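Print this page
E-mail this page

GRASP SOFTWARE WORKING GROUP
Minutes of the December meeting

Present: Margarida Paiva (chair), Fouad Mahrous, Gerd Stöcker, Shiyu Fang (minutes)
Apologies: Jouko Kinnunen, who sent written comments on item 3

The meeting opened at 2:10 p.m.

1. Minutes of the last meeting

Accepted with one correction. Under "planner", the sentence "Berotau now handles cluttered bins" should read "Fouad reported that Berotau now handles cluttered bins." Gerd asked for the change and said the two sentences mean different things. Fouad did not object.

2. Planner (Berotau)

Fouad reported on the new release. The planner now samples 3,000 candidate grasps per cycle and throws out those that would bring the arm into the side of the bin. He said the paths look smoother and that the arm stops less often on the way down.

Gerd asked what "smoother" was measured against. Fouad said against the previous release, by eye. Gerd said he would like a number before the word goes into any report. Margarida agreed.

Shiyu raised the collision model. The planner treats the bin as a solid box with an open top and nothing standing above the rim. The desk setup does not look like that. The frosted bin is packed, there is crumpled white paper or napkin sticking up at one end, and a loop of black cable rises over the rim near the middle. A bottle stands right behind it. None of this is in the model.

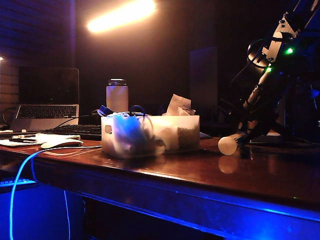 3. Perception (Nasr)

Shiyu presented results from the Nasr segmentation module. The vendor's summary claims that it works "in any lighting." The group spent most of the meeting on this claim.

Shiyu said the frosted plastic is the first problem. Nasr finds a blue shape through the wall of the bin and gives it a mask, a confidence score and a grasp point, as if the wall were not there. The score is high. The planner then takes the score at face value. Gerd said this is the part he minds most - a module that is wrong and unsure can be worked with, but this one is wrong and certain.

The glossy desk is the second problem. The gripper tip reflects in the wood, and in one log the reflection was labeled as a separate object for 14 cycles in a row. Fouad suggested masking out everything below the desk plane. Shiyu said that depends on a good estimate of the desk plane, and the estimate is made from the same depth data that the reflection upsets. Fouad will try it anyway.

Jouko's written comments were read out. He thinks the group is judging Nasr on hard input and that the fixed view gives it a fair chance. He would leave the wrist view out of the scoring until the exposure settings have been looked at. Gerd disagreed strongly. The wrist view is the one the last stage of the approach depends on, and leaving it out would mean scoring the module on the part of the job that matters least.

Margarida asked what the wrist view is like when the blur is bad. Shiyu put a still on the screen. Fouad asked to have it kept with the minutes.

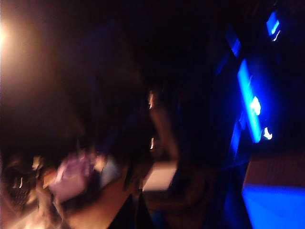
Gerd asked whether Nasr returns anything for input of this sort. Shiyu said it always returns something. There is no "I don't know" in the output format, only a lower score, and in her logs the score does not drop much when the blur gets worse. Fouad thought a simple sharpness check ahead of the module would catch the worst cases. Gerd said yes, but then the check is doing the work and the license fee is paying for something else.

Margarida asked if anyone present would let the controller act on Nasr output alone in the last part of the approach. Nobody would. She asked for that to be recorded.

4. Control

Gerd reported that the controller still uses the last good target when a new one arrives late. He has never liked this and likes it less after item 3. A target that is old and a target that is a guess look the same by the time they reach the controller. He proposes adding a time stamp and a source field to each target. Fouad said that changes the message format and would break the replay tool. Gerd said the replay tool was written in an afternoon and can be written again.

Agreed in principle. Fouad wants to see the new format in writing first.

5. Tooling (Grullum)

Grullum, the log viewer, still lines up the two camera streams by arrival time. Shiyu showed a case where the wrist stream was 3 images behind the fixed one and the viewer gave no sign of it. Until this is fixed, no claim about what both cameras saw "at the same moment" should be made from Grullum alone.

The vendor of the viewer, Gradura, has promised a fix in the next version. Margarida noted that the minutes of the last meeting say the same thing.

6. Demonstration

Fouad asked if the group could show bin picking to visitors before the end of the quarter. Gerd was against it. Shiyu said it would be possible with a solid bin, a matte mat on the desk and more light, but visitors should then be told what was changed. Margarida put off the decision until there are figures to look at.

7. Actions

Fouad: measure path smoothness against the last release and send the method along with the result. Try the desk plane mask.
Shiyu: plot Nasr score against image sharpness for the wrist stream. Write to the vendor about an "unknown" output.
Gerd: draft the new target message, 3 pages at most.
Jouko: look at the wrist camera exposure, as he offered in his comments.
Margarida: ask Gradura for a date.

The meeting closed at 3:55 p.m.

Print this page
E-mail this page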